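Flevik cream storage box with lid and carrying handles

Home > Storage > Boxes and tubs > Flevik range

Price: £30, delivery free in the UK

I've been selling storage bits for a good while now and I still get a bit giddy when a decent plain box comes in. The Flevik is the one I end up recommending to nearly everybody who rings up and says "I just want somewhere to put it all". It's a big cream plastic box with a lid that sits down into a recess, and it has a carrying handle at the front and another at the back, so two people can shift it between them (or one stubborn person, which is how it usually goes in my house).

I like the front best. There's a moulded panel with rounded corners and very faint ribbing, just enough to stop it looking like a hospital tub. It takes tape nicely too. I run a bit of coloured tape down mine so I know which one is the craft stuff and which one is the spare bedding, and then I forget what the colours mean, but the tape itself stays put!

Araceli Serrano wrote in to ask if she could stand hers on top of a wooden drawer unit. Yes, go ahead, lots of people do. Just leave yourself enough room to get at the drawer handles underneath, and put a bit of felt down first if the wood is something you're fond of.

What goes with it

We do two smaller pieces in the same sort of cream. The Jeltari tub is a rectangular open one with a lip round the rim, good for post, chargers, packets of seeds, whatever lands on the table. The Tadness canister is short and round with a chunky rim and gets used as a desk bin more than anything, though Uriel Aguirre on our packing bench keeps his string in one. They sit well side by side – the heights are close enough that it looks like you planned it.

The creams aren't a perfect match, by the way. Under a warm bulb you won't notice. In a north-facing room you might, if you're the type.

Cleaning

Warm water and washing-up liquid, soft cloth. Please don't use a scouring pad on the lid, it'll go dull and you'll be cross with me.

Delivery and returns

Orders go out within 2 working days. The last batch was 500 boxes and it went quicker than I thought it would, so if the button says "email me" then the next lot is due in April. Returns are fine as long as it's clean and has its lid.
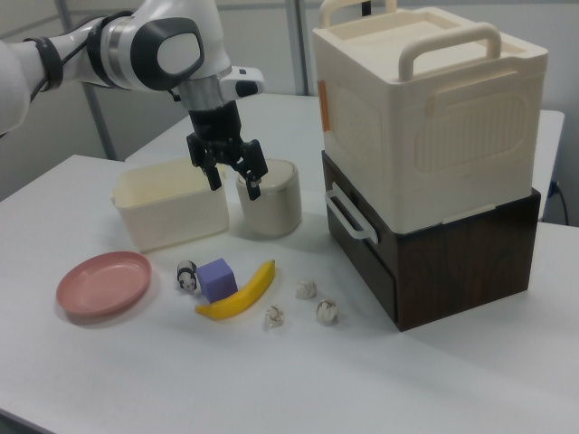
Spare lids are on their own page under Pirzada Spares, and they do fit the older boxes as well. If you're not sure which one you've got, send me a quick photo of the rim and I'll have a look.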